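Lorketti Opens Its Winter Enamel Collection to Online Orders

We are so very pleased to share that Lorketti, the small jewelry studio founded by Nesrin Altıntaş, is now taking online orders for Brundura, a collection of enameled silver pendants, rings and brooches that many of our longtime customers first saw at our open house in December and have been asking after ever since.

Brundura is made up of nine designs, each one cut, soldered and enameled by hand at our own benches. The blues and deep greens are built up in thin coats, with a trip to the kiln between each of them, so no two pieces come out quite the same (and we do love them for it!). Pendants hang on an 18-inch sterling chain, and the rings may be ordered in half sizes.
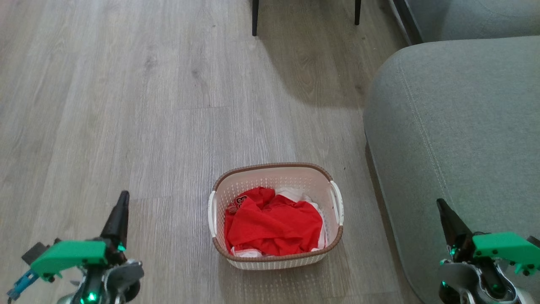 Page last updated: Apr 19, 2024

"I kept going back to the colors of my grandmother's glass beads," said Altıntaş. "She let me sort them on the kitchen table for hours, and I suppose I've been sorting colors one way or another my whole life."

Prices start at $200 for the small round pendant and go up to $569 for the large Magalhães brooch, which has a hand-pierced border and a double pin on the back. Please allow 12 business days for your piece to be finished, polished and boxed. Gift wrapping is free, and we are always glad to tuck in a handwritten card if you leave us a note at checkout.

The collection can also be seen and tried on at the Jetus gallery shop during regular hours.

Media contact: Nesrin Altıntaş, Lorketti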